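Progress report to Wróbel Fund, clothing and bedding reuse project, July

Dear Áine Flanagan,

I am writing to inform you how the work is going since our last report. The grant of 2000 pounds is used according to the plan, and the sorting of donated clothes has continued every Thursday.

In this period we received 200 pieces, and 189 of them are already sorted and folded. The remaining ones need small repairs, mostly zips and seams. Sweatshirts with a hood take the longest time – the hood must lie flat before the sleeves are turned in, otherwise the pile falls down on the shelf. 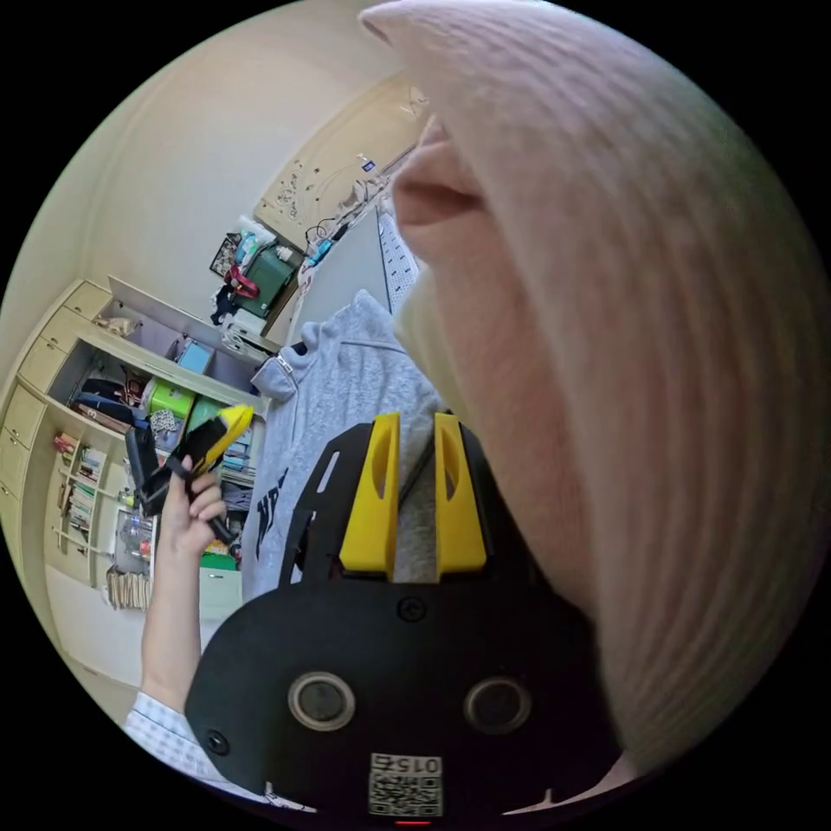 Light grey hooded sweatshirt with dark navy lettering.

For the bedding we changed our method a little. Before, we folded the blankets on a table, but the large ones did not fit and one side was always on the floor. Now we do this work on a bed, which gives more space and is easier for the back.

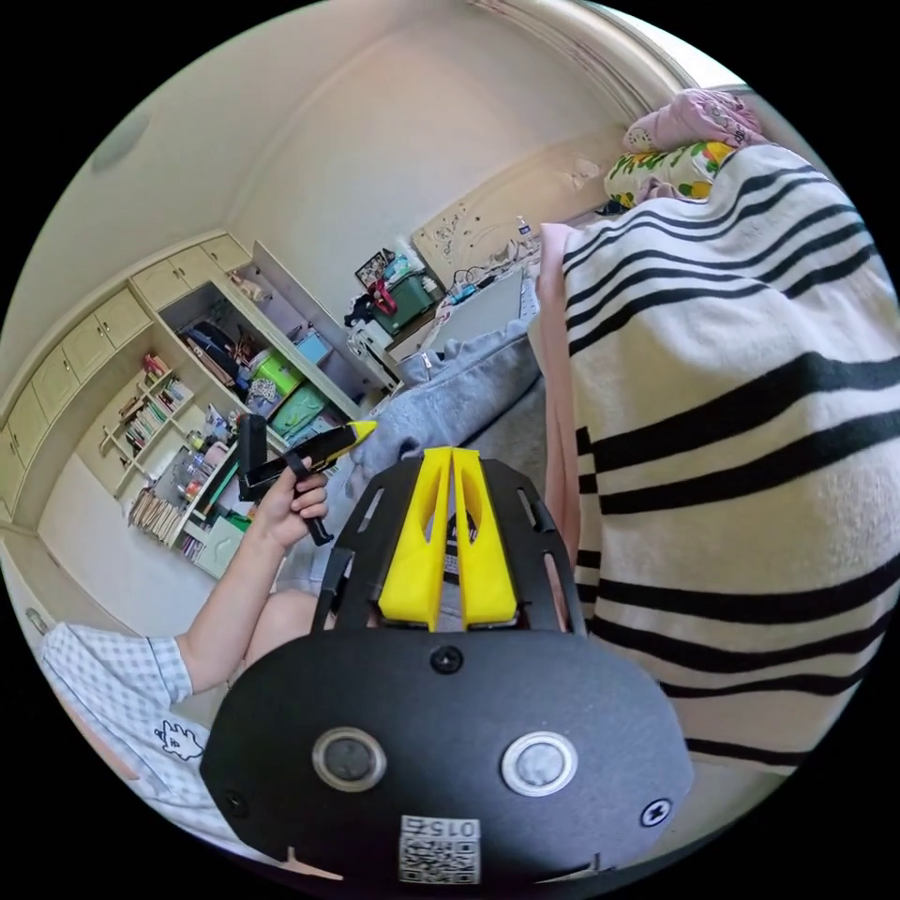

We also agreed with Drallby that they will lend us 2 more shelves for the autumn. Thick blankets will go on the lower shelves and the clothes above them, in order of size. The labels are not printed yet, I must apologise for this delay.

Until the next report we plan to finish the repairs and to write a short folding guide for new helpers. I will send you the receipts separately.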